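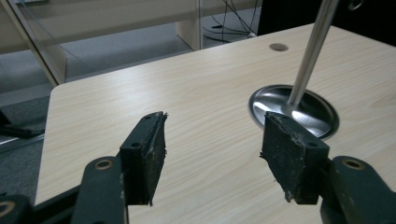 Duncombe, October

Last updated: October

I've been meaning to write up how I clean my desk for ages, and a couple of people asked after my last post, so let's do it! My desk has a pale wood-grain top with a round stainless steel grommet set flush into it, and a shiny metal pole coming up out of the middle. I love that grommet. It's also the one spot that gets grubby no matter what I do, so it gets its own section.

What I use: two soft cloths, a little dish soap, a wooden toothpick, an old soft toothbrush and a dry towel. You can buy special desk spray (I had a bottle of Vurnitz for years and it was fine), but I went back to soap when it ran out and couldn't tell the difference.

Start by taking everything off the part you're cleaning. I used to shuffle things from side to side and wipe around them, and my neighbor Philomena caught me at it and laughed. Fair enough. Dry dust first, and go with the grain. Any grit you leave behind gets dragged around once the cloth is wet, and you really don't want that on a smooth finish.

Next, put a couple of drops of soap in a bowl of warm water, dip a cloth and wring it out hard. Harder than that! It should feel barely damp. Wipe in long strokes along the grain, then go over it with plain water on the same cloth, rinsed and wrung out, and dry it right away with the towel. My tabletop takes 7 minutes, including the drying.
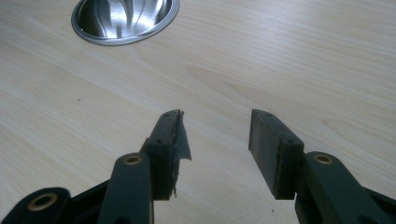 The tabletop and its steel grommet.

Okay, the grommet. Wipe out the dish with the damp cloth wrapped around one finger, going in circles. For the rim, run the toothpick around the line where the metal meets the wood and lift the gunk out (gently, it's easy to slip and scratch the top). If you have a pole in yours like I do, the toothbrush is great for getting in close to the base. Please don't pour water in there, whatever you've read. I did that once in my old place on Coughlan and spent the evening mopping under the desk with a bath mat.

Buff the steel with a dry corner of the cloth until the smears go. They'll look gone and then you'll move your head and there they are again, so check it from a couple of angles with the lamp on.

I do the full thing once a month and a quick dry dust whenever I notice it needs one. Coffee rings get wiped up on the spot, or at least that's the plan.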